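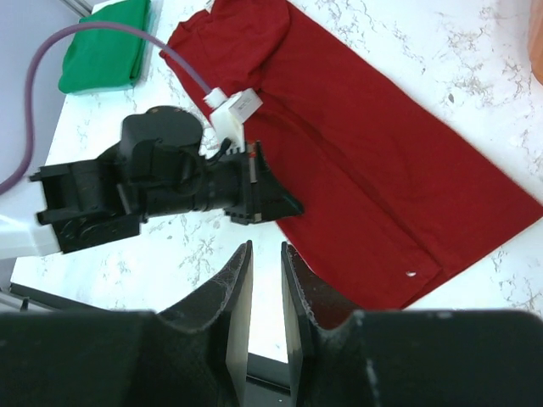

Cell 3, wrist camera view. Red garment and folded green cloth on the table, opposite arm at the left edge of the red garment.

GRIPPER COMPARISON, PRE-RUN CHECKLIST
Site: Wimbridge
Date: 23 October 2019
Grippers under test: Stuvard tapered finger, Dumitrescu wide pad

1. Emergency stop, both arms: OK
2. Table clamps: OK
3. Hose routing, full reach: OK WITH COMMENT
Hose arches well clear of the connector. Watch the bend on the return move. Add a second clip before the wide pad is fitted.
4. Hose connector seated: OK
5. Finger tips, wear: OK WITH COMMENT
Outer faces scuffed. Replace at 4,000 cycles. Count at start of shift was 1,000.
6. Closing force limit, 15 N: OK
7. Tip height above table: NOT OK
Offset still set for the August fingers. Re-teach before any pick at a fabric edge.
8. Wrist camera, fingers in view: OK
9. Camera cable strain relief: OK
10. Valtska controller, fault log cleared: OK
11. Guard door switch: NOT CHECKED
Key not at the cell.

Release for run: NO. Items 7 and 11 open.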